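Kadska Dental Group Moves Night Calls to a Single Triage Line

Kadska, the dental group with 19 offices, has replaced the separate after-hours numbers at its locations with one triage line. The change took effect in November and applies to registered patients of every office, including the two that joined the group earlier in the year.

Until now, each office handled its own calls after closing. Some forwarded them to the dentist on duty, and others used an answering machine that was checked at set times in the evening. A patient calling at 9 p.m. could reach a dentist directly at one location and a recording at the next. The old numbers stay in service and forward to the new line.

Calls are answered by dental nurses working from a fixed set of questions. The nurse records the location of the pain, how long it has lasted, any swelling or fever, recent dental work, current medicines and known allergies. Each call is then placed in one of 3 levels.

Level 1 covers bleeding that does not stop under pressure, a permanent tooth that has been knocked out, and swelling that is spreading or closing the eye. The nurse connects these callers to the dentist on duty while they are still on the phone. Callers who have trouble breathing or swallowing, or who have had a serious blow to the head, are told to hang up and call 911. They are not given a dental appointment in place of hospital care.

Level 2 covers severe toothache, a suspected abscess without spreading swelling, and a broken tooth with the nerve exposed. These patients are offered the first open slot the next morning. Level 3 covers lost fillings, loose crowns, chipped teeth without pain and broken dentures. These go to the patient's own office, which calls back during business hours.

The group tested the system at 2 offices before extending it to the rest. During the test the line took 773 calls. According to Ngân Nghiêm, clinical lead for urgent care at Kadska, most were placed in the second or third level.

"The questions are the same at midnight as they are at six in the evening," Nghiêm said. "Before, the result depended on which office you called and who picked up."

Scheduling runs on Nasutik, the booking software the group already used for routine visits. Each office now holds back two morning slots for patients sent by the triage line. Slots that are still open at 10 a.m. are released for regular booking. The nurse's notes are attached to the patient record before the visit, so the front desk does not repeat the intake questions – the dentist only confirms medicines and allergies in the chair.

Call routing is supplied by Vovitz under a separate contract. If no nurse picks up after the set waiting time, the call passes to a second nurse, and after that to the dentist on duty. Kadska did not give the cost of either contract. Fees for urgent visits are unchanged, and there is no charge for calling the line.

Callers can ask for an interpreter at the start of the call. Text messages and email are not monitored at night, and the group asks patients not to use them for urgent problems. Photos of an injury can be sent only through a link supplied by the nurse during the call. 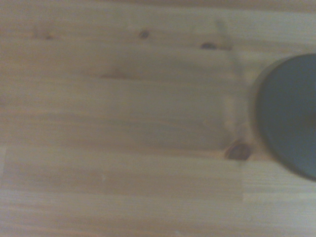 Can a person who is not registered with Kadska use the line?

Callers who are not registered receive advice and a triage level, but next-morning slots are offered to them only if no registered patient is waiting for one.

For a knocked-out permanent tooth, the line gives standard first aid instructions while the call is being connected. Hold the tooth by the crown and do not touch the root. If it is dirty, rinse it briefly in milk or clean water without scrubbing. A conscious adult can place it back in the socket and bite gently on a clean cloth; otherwise it should be kept in milk. Baby teeth should not be put back.

The Lâm office, which has the longest opening hours in the group, will keep a dentist on site until 8 p.m. for level 1 patients. Other offices will open after hours only when the dentist on duty decides that treatment cannot wait until morning. Kadska plans to review the question set and the number of reserved slots in the spring.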